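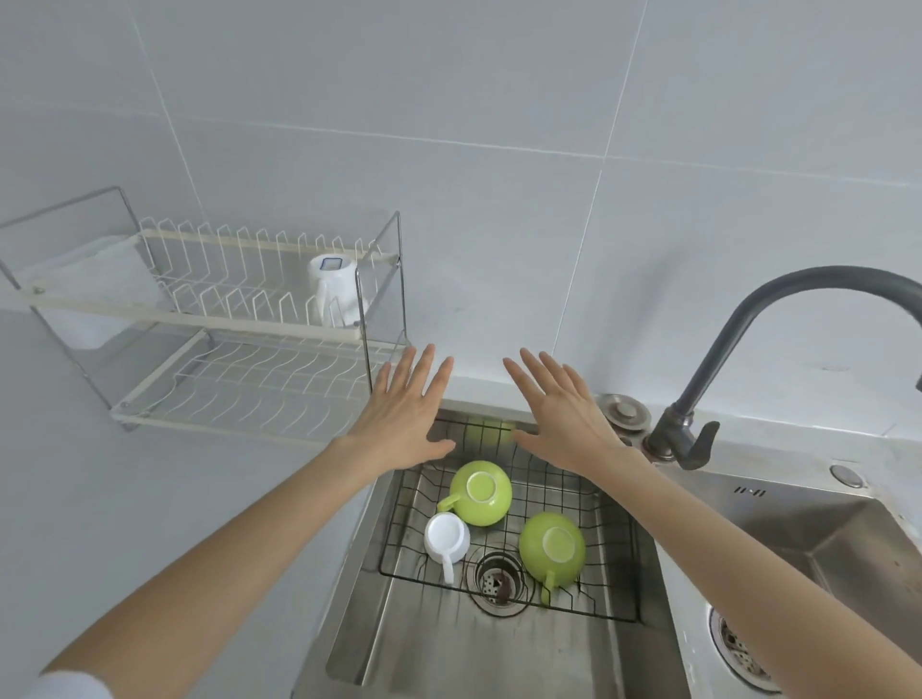

Moved the dish basket into the left-hand sink last month and it has stayed there. A few people asked how we manage with the worktop clear, so I'm putting it all in one thread.

---

The sink is a double one, stainless steel, and it came with the flat. The left side is smaller than the right. For the first year we washed up in the left and stacked everything on a tray next to the right. I couldn't tell you why. The people before us had left a tray there and we carried on.

---

The tray was the problem. It was plastic, it had a lip on all four sides, and the water stayed in it. Every other day I was tipping it into the sink with a full load of plates balanced on the hob. There was always a grey line under it.

---

Tried a folding mat from Brutance in between. Soft thing, rolls up. Fine for glasses. Plates slid on it, and it took a day and a half to dry over the bath. It now lives under the dog's bowl and is good at that.

---

The basket is black coated wire with a grid bottom. It's from Rornoter, the hardware shop by the bus station, bottom shelf near the mops. They had it in white as well, but the white one on display already had tea on it.

---

Measure the basin at the bottom before you buy anything. The walls slope in on ours. I measured across the top the first time and came home with a basket that jammed halfway down and rocked when you put a pan in it. Took it back and the man swapped it without the receipt.

---

We wash in the right now. Bigger, and deep enough for the roasting tin if you turn it once. Rinse under the tap, over the divider, into the basket. Drips go down the plughole on that side, so there's nothing to tip out.

---

Mugs go in upside down. If a mug has a deep ring in the base, it holds a little puddle on top when it's upside down. The lime-green ones do this. Give them a tap or wipe the base with the tea towel before you put them in the cupboard, or you get drips down your sleeve.

---

The lime-green mugs are Kopecký, since somebody always asks. They came in a box of 4 from the market in July the year before last, and they have been through a lot. The colour hasn't gone. The white one is a bit smaller and came from a previous job.

---

Rule in our house is that plates go at the back and mugs in the middle, with cutlery in a jar on the side. I don't like cutlery lying on the grid. Teaspoons go straight through.

---

Clean the strainer first. It's under the basket, so you stop looking at it, and bits collect in the holes. Tea leaves mostly, or the end of an onion. Lift the basket out, knock the strainer into the food bin, rinse it, put it back. Takes less time than reading this post.

---

Full clean once a week. Basket out, hot water and washing-up liquid, old toothbrush along the joins in the wire. Then a damp cloth with a bit of bicarb round the basin. Go along the brushed lines in the steel. If you go across them you can see it afterwards when the sun is on it.

---

Limescale is bad where we live. I was using Fusen spray, which does work, but you need the window open and I don't want it on something cups sit in. For the basket I use white vinegar in the washing-up bowl, 40 minutes, then rinse well. Fusen is for the taps only.

---

Don't leave the basket in vinegar overnight. I did that with an old one and the coating lifted at the corners, then the wire underneath went rusty. After that it left brown dots on the steel. They came off with bicarb, but it was a whole evening's work.

---

Check the feet too. Ours had little rubber caps and one had come off within a week. I found it in the strainer. If you lose one, the bare wire end scratches the sink floor every time you shift the basket. A bit of clear tubing from the aquarium shop fits over the end. Cost me 11p for an offcut.

---

Drawbacks. You lose one sink. If somebody wants to wash lettuce while the pans are soaking, they have to wait or lift the basket out on to a towel. With a big family I'd probably keep the rack on the worktop. For the two of us it's fine.

---

The other drawback is that it's easy to use it as a cupboard. Dry mugs sit there, you take one, use it, wash it, put it back. We went a fortnight with the same mugs going round and the cupboard full. I now empty it every morning while the kettle boils.

---

Someone asked about single sinks. My sister has one and uses a basket with arms that pull out over the edges, so it hangs at the top and she can still run the tap beneath. Hers is narrower and she says big plates tip forward. I haven't tried it myself.

---

Someone else asked about wooden things. Chopping boards and spoons don't go in the basket at all. They stay too damp down there with the sides up. I stand the boards on edge behind the tap and put the spoons in a jar, handle down.

---

Glasses can go in, but not when there are pans. I wash those first, dry them by hand, and then do the rest. We lost a good one the first week when a saucepan lid came down on it. The broken bits went through the grid and I had to pick them out of the strainer with kitchen roll round my fingers.

---

Same for sharp knives. Wash, dry, straight back in the block. You reach into the basket without looking more often than you'd think.

---

What's on the worktop now where the tray used to be: the bread bin, and enough room to roll out pastry. I was keeping the bread bin on top of the fridge before, and I am not tall.

---

Update, 24 June 2018. Still going. I've bought a second basket, same make, for when the first one wears out, as the shop said they might stop doing the black. It's in the cupboard under the stairs with the hoover bags.

---

Answering the one about weight. The box says not to put more than 700 grams on the side rail, where you hang the cloth or the cutlery jar. The basket itself takes our cast iron pan without bending, but I put the pan in last and take it out first.

---

And yes, you can put a washing-up bowl in the right-hand side if you like a bowl. We only get ours out for soaking things. Get one with a flat bottom, otherwise it wobbles on the plughole.

---

If you've found a cutlery holder that clips on to thin wire and doesn't swing about, please reply with where you got it. The jar is all right, but it needs emptying every time or the handles sit in water.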